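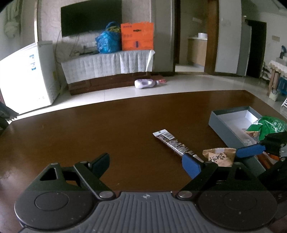
La mesa de madera oscura.

Trucos de cocina para aprender (y enseñar) en casa

¡Me encanta preparar mis clases en la cocina! Antes de cada taller escribo en una tarjeta qué debe saber hacer cada alumno al terminar: picar una cebolla fina, ligar una salsa, medir a ojo. Una sola cosa por tarjeta – y con un verbo que se pueda comprobar.

Pega la tarjeta en la puerta de la nevera, a la altura de los ojos. Si cocinas con niños, deja que la lean ellos en voz alta, ¡les chifla!

Para el cuchillo, empieza con calabacín, que no rueda si lo partes a lo largo. Practica 9 minutos, descansa 2 y repite. La zanahoria, para el tercer día.

Rosine Pons guarda sus tarjetas en una lata de galletas y yo ya le he copiado la idea.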